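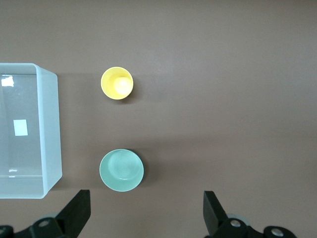

Wrist camera view, bin on the left, yellow and green cup beside it

Stultstead Robotics Club > Student projects > Cups into bin, help needed

ruxandra_d
February 21, 2024
Hello all. I am Ruxandra Dinu, second year, team Nolte. Our task for the course is that the arm puts two cups into the plastic bin. We recorded 100 demonstrations in January and trained on them. The yellow cup is good. With the green cup we have 29 failures in the last test, and almost always the fingers close too early and push on the rim. English is my third language, so please ask if something is not clear.

zotitz
Is the green one wider? In your picture it looks so to me. Maybe the fingers do not open enough before going down.

ruxandra_d
Yes, it is a bit wider. But we open to the maximum each time, I checked this in the log.

dirier807
I would look at the light first. There is a strong white spot inside the yellow cup and also glare on the bin. The green one does not have such a spot. I think your model learned to go to the bright spot.

zotitz
I don't agree. If it was the spot, it would go to the bin also. For me it is the grasp height.

dirier807
It could be both. Put the lamp on the other side and do 10 trials, this costs nothing.

ruxandra_d
I did the trials with the lamp moved. Yellow became worse, it missed four times. Green is the same as before. So dirier807 is right for yellow, but it does not explain green.

zotitz
Then please try the grasp two centimeters lower, only for green.

ruxandra_d
The lab is closed for us until the other team finishes. I will write the result in this thread. Does somebody have a script to change the height in recorded demonstrations, or must we record them again?

dirier807
Record again, with the lamp in different places. I can send you our checklist.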